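Alasdair Chisholm has spent 19 years specifying adhesives for packaging lines, and he begins with a correction. The failures he is called to investigate are rarely failures of the glue.

"The carton opens and people blame the adhesive," he says. "Then you look at the joint and half of it never made contact. The adhesive did its job on the half it was given."

Chisholm now works from a small laboratory in Turnidmont, where he tests board samples for converters and food packers. His standard procedure is a peel test at 60 degrees Celsius, followed by a second set of samples from the same batch at room temperature. He records where the bond separates. If fiber tears from the board, the bond was stronger than the paper. If the surface is clean, he asks for the line settings.
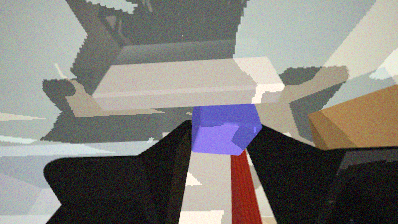 A small block between two black gripper fingers, computer rendering.

The setting he most often finds wrong is open time, the interval between applying hot melt and closing the flap. On a fast line it can be less than a second. A packer in Rernitz had moved its nozzles upstream to make room for a date coder, and the adhesive had begun to skin over before compression.

"They had changed grades twice by the time they called me," Chisholm says. "I asked for a drawing of the line from before the coder went in. There wasn't one."

He is less patient with the subject of recycled board. Its absorbency varies from one delivery to the next, and he considers a single test at the start of a contract to be of little use. For one customer he pulled 500 blanks over a period that ended in March. The spread in bond strength within one pallet was wider than the spread between the two suppliers being compared.
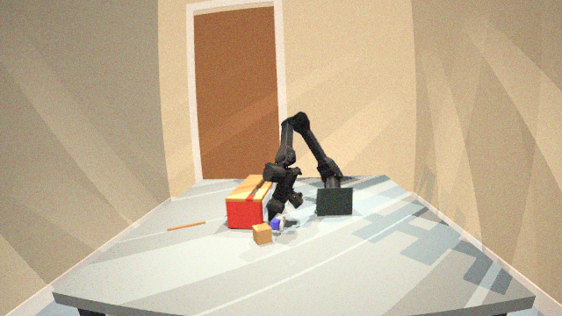 The customer had wanted a ranking of the suppliers. Chisholm sent a recommendation to raise compression time and check the nozzles every Friday.

Most of his results go into a database called Tosh, which he built when he was still employed at Naltis. It has 3 required fields: board, adhesive and failure mode. Everything else is optional.

"I tried making humidity required," he says. "People typed in the same number every day — you could see it in the column. A blank is better data than that."

His next series concerns water-based adhesives on coated board, where drying is slow and the coating resists wetting. He expects to test corona-treated samples first and the untreated ones after that, using the same peel rig.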